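Wellen Opens Sign-Ups for Its Small-Home Swap Weekends

2025-11-15

Hi, I'm Leonor Salgado, and I run Wellen, a little household swap club that started in my sister's garage. I'm so happy to share that we're opening sign-ups for our next round of swap weekends — and this time we have a real hall to hold them in!

The idea is simple. You bring the sealed, unused or barely touched stuff that piles up in your closets (bath things, bedding, kitchen extras), and you go home with something you'll use. Our last round in June brought in 509 items from 253 households, and I still have the sore arms to prove it.

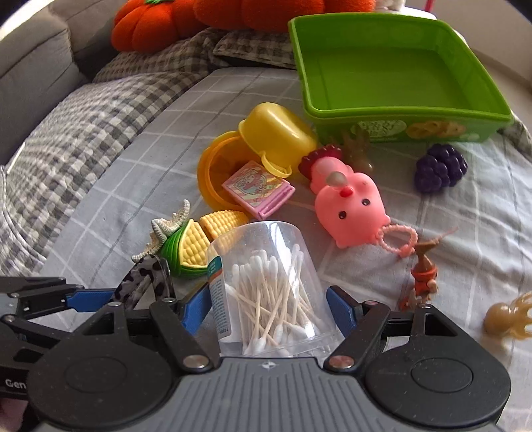
Cotton swabs in a clear container, on a gray and white bedspread.

The new hall is the old Kohlhase shoe store, which gives us room for 300 people over the weekend. My friend Safta Buzatu is running the bedding tables again, so please wash and fold before you come or you will hear from her. "Bring the good towels too," she told me to write. "Everybody hides the good towels."

Sign-up costs 20 dollars per household and covers both days, plus coffee from Clesta next door. Kids are welcome — there's a toy corner by the back windows.

To join or ask me anything, stop by the Wellen desk at the hall any afternoon, or leave a note in the mail slot. I read every one.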